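## Workshop notes: the hand-held grippers, or how I lost my argument with Rüegg

*Herbridge Makers newsletter, 20/08/2024*

Readers with long memories will know I voted against this one. When Luzius Zaugg first stood up and proposed that we build our own hand-held grippers and use them to teach a robot arm some household jobs, I said it sounded like a very slow way of getting the washing-up done. I still think so. But the build has taken over a good part of the shared floor since spring, people keep asking me what it's for, and the newsletter was short of an item, so I went along and had a look.

The idea, as Luzius explains it, is that you don't program the arm. You hold a gripper in your own hand, with a camera on it, and do the job yourself over and over. The recordings go into a pile, and when the pile is big enough a computer is supposed to work out the general shape of the task and pass it on to the arm. The project is called Plirnari, which I'm told means something to somebody.

The grippers are our own design, more or less. The first housing was copied in spirit from plans Luzius had found, then altered by Gertraud Frei because the trigger was too far away for anyone with small hands. It was altered again when the jaws wouldn't close square. We are now on version 18, and by her own count Gertraud has spent 211 pounds on filament and screws. I mention the sum only because the original estimate, which I kept, was 127.

I'll give them this, they're a decent bit of making. The seam along the housing is neat, the jaws move smoothly, and the trigger has a proper return on it now where it used to flop. My complaint has never been with the workmanship. It's that a gripper is a poor sort of hand. I tried one for half an hour and felt like I was wearing oven gloves made of salad tongs. Thin things are the worst, and so is anything round that you can't get square between the jaws.

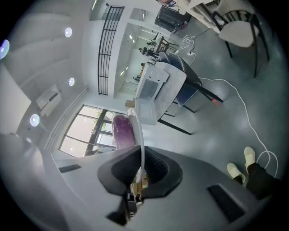 Stamatia Rallis thinks I gave up too soon, and wrote to say so before I'd even finished typing this up. Her view is that half an hour is nothing, that it took her two evenings to stop thinking about the trigger, and that people who complain about the jaws are mostly gripping too hard. She also points out that the arm will only ever have jaws, so it's no use teaching it with fingers. I accept the second point. On the first, I'd like to see her pick up a teaspoon.

The bigger question is what the arm does with all of this. The answer so far is not a great deal. Waltraud Plattner has the arm itself at her place in Wemdale, bolted to a bench in the garage, and the recordings are taken over to her on a drive every so often. At the last trial I went to, it reached for a cup, stopped a hand's width short, and stayed there until she switched it off. She tells me there has been a better run since then. I wasn't there for it.

I asked why the recordings couldn't be made in Wemdale as well and was told that the garage is too dark and always looks the same. The software is meant to cope with different rooms, different light and different people's habits, so a busy floor with chairs and cables all over it is supposed to be a good thing. This is the first time I've heard the state of our floor described as an advantage, and I'd ask members not to take it as permission.

The current task is the appliance door: open it, reach in, take out or put in, close it again. It's two-handed work, one gripper in each hand, and it's harder than it sounds. The hinge wants to drop, the opening is small, and the grippers are bulky enough to get in each other's way. Rahel Bachmann has drawn up a sheet with the order of movements and would like everyone to stick to it, which seems sensible, although I notice the sheet has already been corrected in three colours of ink.

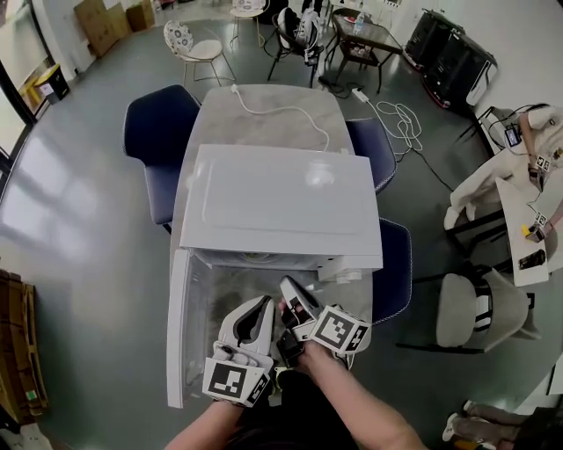
*Two grippers at the open door. The square markers are part of the kit, so please don't peel them off.*

A few practical matters. Grippers go back on the charging shelf at the end of the evening with the jaws closed. If a housing cracks, put it in the tray for Gertraud and write down what you were doing when it went. Don't glue it. The spare triggers are all version 16 and do not fit anything we now use.

The next open session is in September, and Rahel will put the date on the door. Newcomers get a short go on one gripper before being handed a pair. Waltraud has promised to bring the arm over from Wemdale if she can get it off the bench, and Luzius has bet me a round at the Rüegg that it will open the door without help. I've taken the bet.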